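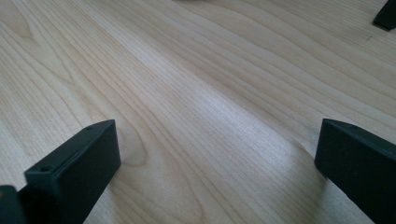 Open Day Report to Halvorsen, April

Prepared by Sølve Brekke, Praritz

The open day drew 30 visitors in 3 groups. Cristian Taipe ran the hand-held gripper demonstration.

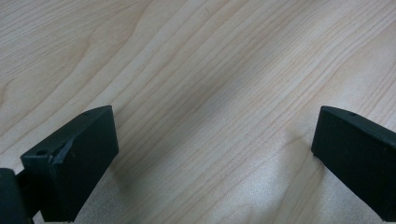 Gripper with fingers open, over the tabletop.

Agnes Nygård explained how the recordings are used for training. We now hold 813 usable recordings against the target of 1000.

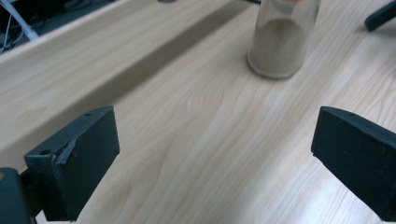 Most questions were about cost and wear on the fingers. Holger Eide is collecting prices for spares.

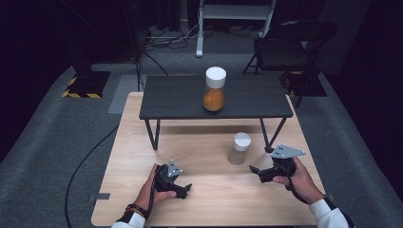

The remaining recordings are planned for May. No change to the budget is requested.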